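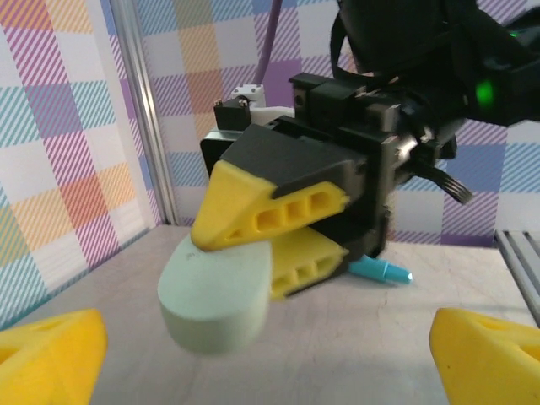
Bohdan Dovhaniuk reckons we've been sanding the curved side far too early, and that if we left every half-round alone for a day after cutting we'd get half the fluff and none of the flat spots. He wrote it in the margin of my last entry, in pencil, with an arrow, so I'm copying it in properly before it rubs off. I think he's partly right. I tried it both ways this month (June, for whoever reads this after the book's been on the shelf a while) and the rested ones did come up smoother, but the flat spots I still get either way, and those are down to me leaning on the block.

Anyway, mint foam. I do like this colour, it's so much easier on the eyes than the orange we had in the Quispe lot! The pale green is a bit of a devil for showing marks though, and the D has a nice big flat top that seems to invite them. There are a few faint dark ones on the top face of this piece, over to one side, and I've been trying things on the same sort of marks on scraps:

dry rubber - smears it, makes it worse, don't
white rubber, the soft one - lifts some, leaves a shiny patch
damp cloth - nothing at all
240 paper, two or three light strokes - gone, but you can feel a dip if you know where to look

So paper it is, and only if the mark is really dark. For the faint ones I'd leave well alone. The surface has that slightly rough matte look and once you've polished a bit of it you can't put it back, I've tried, I rubbed one with a scourer and it looked like a cat had been at it.

Templates next. The Ristora drawing has the flat edge and the curve meeting in a proper sharp corner, and foam doesn't want to be a sharp corner. It crumbles. I rang them and they don't mind a small radius as long as all the pieces match, which is a relief (and means I can use the old Josham template with the corners filed back instead of cutting a new one, hooray). I've written 757 on the back of it so it matches the job sheet. PLEASE don't borrow it for the wedges, the last time that happened I found it with glue on.

Wire cutter notes, same as ever but I keep forgetting them. Let it warm up longer than you think. Pull slowly round the curve and don't stop halfway, you get a ridge where it sits. Start from the flat side. If the wire sings it's too tight.

Order is 700 all told, bags of 100, and they want them mixed in with the squares from Ruvudis, who haven't sent the squares. I'm not chasing again until the weekend's been and gone. In the meantime 17 D's from the first sheet went in the reject tub, mostly corners, a couple where I nicked the curve getting them out of the offcut. They're perfectly good for testing glue on so don't bin them.

Glue, speaking of which: the spray eats it. Not straight away, you get ten minutes of thinking it's fine and then the edge goes soft and yellowy. The water-based one in the squeezy bottle holds all right if you leave it under a weight overnight. I used the big dictionary.

Still to do:
file the template corners
try Bohdan's day of rest on a whole sheet, not just four pieces
find out if pencil shows less than pen for setting out (suspect yes)
new 240 paper, we're down to the last strip
ask Ristora whether the top face or the bottom face is the one people see, it isn't on the drawing

Bohdan, if you're adding to this, please use the lines and not the margin, I nearly missed you.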